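Opinion | Automation | Events

A demonstration should show the hard part

Radu Dinu
10 January 2020

Open days in robotics tend to favor rigid objects. Blocks and cups have edges a gripper can close on, and their shape does not change when touched. The afternoon session at Priria's Jevatstead workshop used a sheet of paper on a table, and I think it was the better choice.

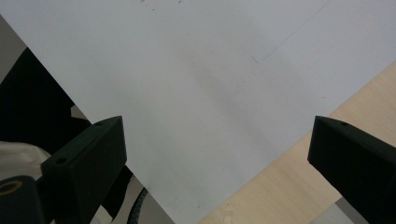 Paper lying flat offers almost no height to grasp. Two stiff fingers must either press and drag, or work at an edge that overhangs the table. Each method has its own failure, and an audience can judge both without training. The Zamfir group, which ran the session, had printed a success rate of 71 percent over 100 attempts on its handout. I would like to see that practice copied.

My objection concerns the setup. A blank sheet on a bare wood surface gives a vision system very little texture to work with, and the handout did not say how much of the error came from sensing and how much from contact. Those are separate problems with separate costs.

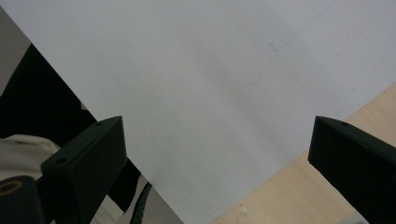
Open gripper fingers and the paper's edge against the wood.

Skondwood, the other exhibitor, quoted 1000 cycles without a fault, all of them on molded trays. The larger number tells a buyer less. Four more paper weights and a published list of failures would tell a buyer a good deal.

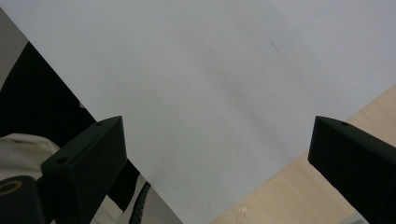
White sheet on the table, with a faint line near the top right.

Print this article | E-mail this article
Contact the editors | © 2020 | Back to top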